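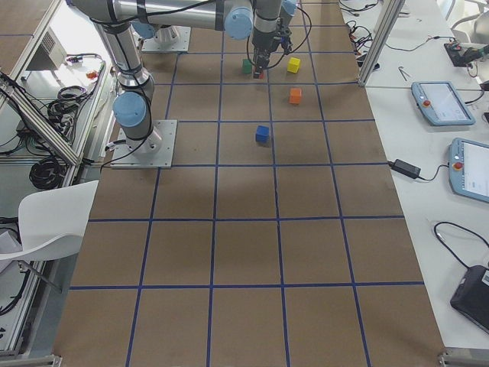 Blue tape grid on the brown table, both arms at the far end.

Saturday, November, mostly rods and line

Got in early with coffee and went straight to the leader test I'd been putting off ever since the last Wullow trip. I cut fresh lengths off the Dristitz spool and tied the same knot on every one, wetting it well first (I keep telling everybody to do that and then forgetting myself!). Pulled slowly on the spring scale, the first few let go at a little over 75 pounds, always at the knot, and the old spool from last season was clearly weaker. I'm retiring it, sad as that is, there must be 200 yards left on it.

Then the Boselwood reel, which came back from the charter boat grinding like a coffee mill. Salt in the drag stack, plus a dry bearing. Cleaned it all, greased the washers lightly, and it runs so sweetly now I sat there cranking it for far too long.

Chaudhary sent the 300 gram jigs but not the hooks to go with them, so please don't rig those yet. If anyone is near the bench on Monday, the reel still needs its handle nut tightened.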